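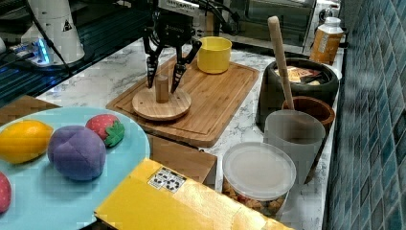

**Boards and worktops: care of bamboo and wood**

The Perkcombe kitchen has a marble-patterned worktop, and the grooved board on it now stays out all day. Play items kept on the worktop, such as the wooden disc with its peg and the plush fruit on the blue plate, are to be moved off before any food is cut.

Boards should be wiped with a damp cloth, dried at once and stood on edge overnight. They must not be soaked. Oil is applied along the grain every 6 weeks, left for about 23 minutes and wiped off. The groove holds surplus oil and needs a second wipe with a clean cloth. Drotberg oil has been stocked since May; the older Muvora tins may be used up first.

Plain wooden toys take the same oil in a thinner coat. Plush fruit is surface-cleaned only, with the felt parts kept as dry as possible.

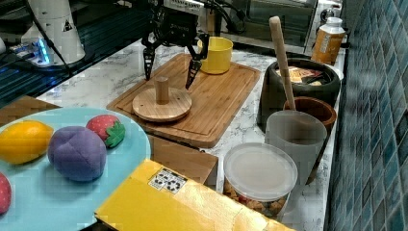

Sarpong writes that six weeks is too long for a board in daily use, and that four would be safer in winter, when the heating dries the wood and the ends begin to split. The interval will be reviewed in the next issue.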